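Pruster handheld gripper kit, worth it?

fkarakaya52
Bought the Pruster pair in February. Setup took 60 minutes. Hanging utensils on a rack is our test task.

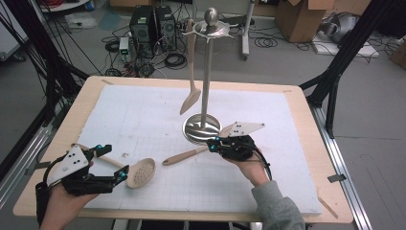

mill_bench
Does the kit come with wrist straps?

fkarakaya52
Two, one per hand. Spares are sold separately.

tornavida3
I'd still pick Veltumier. Pruster's jaws feel stiff to me.

fkarakaya52
Disagree. Mine loosened up after 3 sessions.

tornavida3
Mine didn't, and support took a week to answer.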